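Teaching a two-arm robot to pick up a cup by remote control
Written by Ginevra Costa
Last changed: 14 August 2026

I write this page for new people in the Relness project, who must record their first demonstrations with the two arms. The task is small: one gripper takes a pink object and holds it upright. I recommend to start with it before you try something with two hands.

Before you start

Clear the table. One object only. If you leave a pen or a cloth, the policy can learn to look at it, and later you will not understand why it fails when the pen is gone.

Open both grippers fully and bring the arms to the start position, one on each side. Put the cup in the middle, with the open side up, and leave free space between it and the fingers.

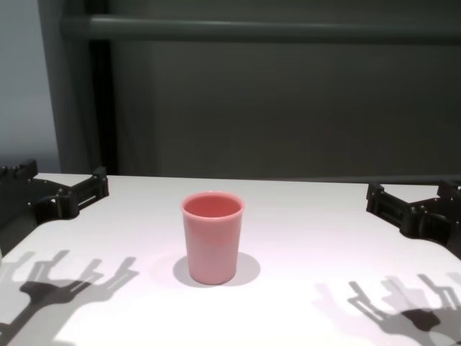
Now open the Ondix recorder and make a new session. Give the session the name of the task and your initials. Check that every camera is live, also the small ones on the wrists. In November we lost 542 episodes by a wrist camera which was frozen, and the recorder gave no warning.

Recording one episode

1. Hold the two leader handles and wait one second without moving.
2. Press the left pedal. The counter starts.
3. Move one arm toward the object at a slow and equal speed. The other arm stays where it is.
4. Stop when the object is between the fingers. Look at the wrist view, not at the table.
5. Close until both pads touch the side. Do not squeeze more. With a soft plastic cup you can see the wall bend in the recording, and such episodes we throw away.
6. Wait one second again, then press the pedal to finish.

How the grip should look

The wrist view is the best place to judge it. The object should be centered, and the two pads should press on opposite sides at the same height. If it leans to one side, open, go back a little and try again inside the same episode. Small corrections are useful for the robot to learn. Big ones are not, so in that case delete the episode. 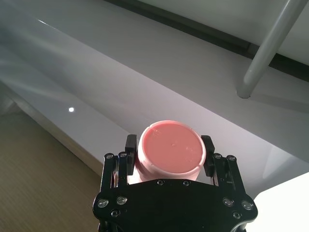

Wrist view of a good grip: both pads touch just below the rim.

How many episodes

For this task I recorded 400 episodes and the result was already acceptable. Palumbo, the other group in our building, asks for 2000 for every task. Our whole set has 2753 at the moment, with all tasks together.

Change the start place of the object a few centimeters between episodes. When you are tired, make a pause, as tired hands make jumps in the path. At the end, copy the session to the Zideck drive and write in the log which episodes you deleted.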